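Category: Owner Guides > Garment Care > Set-up

Kernent Home Steamer -- Section 3: Setting Up and Your First Garment

Welcome back! By now you should have everything out of the carton and the tank rinsed as described in Section 2. We'd like you to take your time over this next part. Most folks have their Kernent up and running before the coffee gets cold, but there's no prize for hurrying, and a steamer that's put together with a little care the first time tends to behave itself afterward.

Before you begin

Pick a spot with a level floor and a grounded outlet you can reach without an extension cord. You'll want some room to lay clothes out as well, and a bed does very nicely if you don't own an ironing board. Keep the base on the floor, though, and never on the mattress.

CAUTION: The steam head gets very hot. Keep children and pets out of the room while you're working, and never steam a garment while someone is wearing it.

3.1 Putting the steamer together

1. Stand the base on the floor with the water window facing you.

2. Slide the pole into the socket until you hear it click. Give it a gentle tug to be sure it has seated.

3. Screw the hose collar onto the outlet, turning it clockwise by hand. Please don't use pliers -- the collar is plastic and will crack if it's forced.

4. Hang the steam head on its hook and let the hose drop straight down behind it. A loop or a kink will collect water, and you'll hear it gurgle.

5. Fill the tank with cool water up to the line, and no further. The tank holds 900 milliliters. If your tap water is hard, fit the Getine filter cartridge before you fill (see Section 2.4).

NOTE: Don't add perfume, starch or fabric softener to the tank. We know it's tempting, and we get letters about it every January when the scented gift sets come out, but they all leave a film inside the heater that we can't clean for you.

3.2 Getting the cloth ready

A steamer relaxes wrinkles, and it works a good deal better if the cloth has been straightened out a little first. Cotton knits are the ones that need it most, being fond of drying in whatever shape they were dropped in.

1. Lay the garment flat and find the two side seams.

2. Take hold near each end and draw it out lengthwise until the slack is gone. Stop there. Pulling harder will only give you a longer shirt.
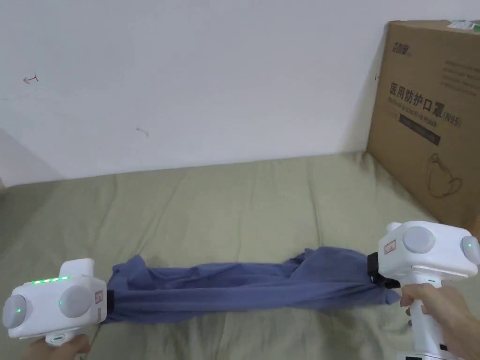
Marlow Street reader comment, printed with permission: I'd been skipping the stretching part for years and going straight in with the steam, and my knit shirts always came out with one side seam wandering around to the front. Two minutes of straightening first and they hang right. I do wish the guide said what to do about collars, though.

Thank you for that, and a fair point about collars. Turn the collar up, steam the underside first, then fold it down and go over the crease lightly from the back.

3. Smooth the cloth outward from the middle with the flat of your hand, before any steam is near it.

4. Check the care label. If it shows a crossed-out iron with steam lines beneath it, please put the garment aside.

3.3 Steaming

1. Plug in and turn the dial to Low. The Kiss indicator on the handle blinks while the water heats and stays lit when it's ready. Allow 70 seconds.

2. Point the head away from you and press the trigger for a moment, so that any drops in the hose go somewhere other than your good blouse.

3. Hang the garment up and work from the top down in slow, even strokes, holding the bottom hem with your free hand and keeping that hand well clear of the steam.

4. For thick fabrics such as denim, turn the garment inside out and do that side first.

5. When you've finished, switch off, unplug, and leave the garment on its hanger until it feels cool and dry all over.
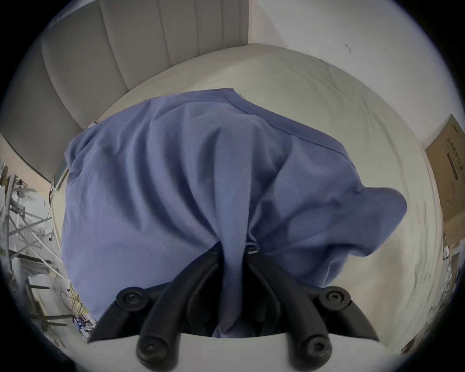 Bulky things like duvet covers and large throws are best done a section at a time. Fold the part you've finished over the back of a chair so it doesn't get creased again while you work on the rest, and top up the tank whenever the water drops below the lower mark -- always with the plug out of the wall.

CAUTION: Let the base cool completely before you empty it. Water left in the heater can scald.

If the head spits or the steam comes in puffs, straighten the hose and wait a moment. If it carries on, turn to Section 6, or look up code 247 in the Clotance service booklet that came in the same carton.

Guide revised February 8, 2018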